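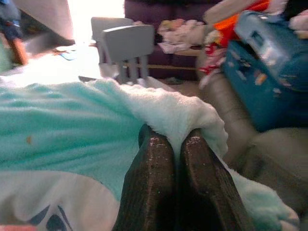 Soft goods, house rules - January 25, 2023

Rewrote the handling rules for blankets today, the old ones having been written for boxes by people who had only met boxes. Applies to Wurlow and to anything else with two fingers.

Grip

Pinch a fold. Fleece laid flat gives the fingers nothing to close on, and pressing harder only teaches you about the table or floor underneath. The turquoise one with the white edge is a decent reference: tips closed on the gathered part, white edge rolled up over them, ripples running out from the grip. If the ripples all run one way you are dragging, so stop and regrip.

Force limit stays at 9 N for fleece. The Jekus sheet allows 46, which I assume was meant for lumber.

Fingers

Scuffs are fine. Specks and lint are fine until they reach the inner faces, then wipe before the next run. Log the wipe. Yes, every time. Finger pair is retired at 1,350 closures no matter how well it seems to be doing. We argued about this in December and I lost, so it is a rule now.

Room

Furniture stays where it is. Couch, chairs, bins, heaps of cloth - all of it. The urge to tidy before a run is natural and has to be resisted, as the Keskin runs were done in a room so neat that the results applied to no home on earth. The exception is anything a person could trip on between the operator and the stop button. That gets moved, and the move gets written down.

Strong daylight on the floor: note it in the log, don't fix it with the blinds halfway through a set.

Stopping

One person holds the stop and does nothing else. Holding the stop and a coffee counts as something else.

Lift speed capped at 130 mm/s while anyone is within reach. Celtero's default is higher and comes back after every update, so check it by hand.

Still open: what counts as a drop when half the blanket never left the floor. My vote is "partial", with a note. Also need a new roll of lint tape.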